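May 18, 2022 – pressed shadow, batch 62

Back on the Reltgate taupe. Kojo Aryee wants it less chalky before anyone sees it again, fair enough, the March pans were horrible on the outer corner.

Changes from last go:

- Binder up a touch. Swapped to the Zallar ester, the old one smelt of crayons after a fortnight in the drawer
- Mica from Virar, finer grade. Bag was open when I got to it – someone please use the clips
- Ground 100 g in two lots, second lot came out visibly pinker. Re-ground both together, fine now
- Pressed at 356 then 462 on the small press. 356 crumbles at the edge when you dig a nail in. 462 is hard pan, brush just skates over it

So somewhere in the middle, try tomorow. Not going back to ribbon yet, too fiddly with the small pans.

Swatched on my arm next to the Liapis brown. Ours is cooler and a bit sheer, theirs goes patchy over primer. Ours blends better dry, worse with a damp brush – goes to paste. Kojo thinks nobody uses shadow damp any more. I do.

Wear: put on at nine, creased by lunch on the left eye, right eye ok. I rub the left one so ignore.

Matte green still parked. Colour is nice but it stains the lid and I dont want to deal with that this week. 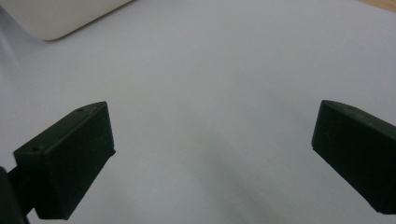

## Tomorrow

- Press four pans between the two settings, drop test each
- Label the taupe tubs PROPERLY
- Order more pan liners
- Ask Kojo re the shimmer topper, yes or no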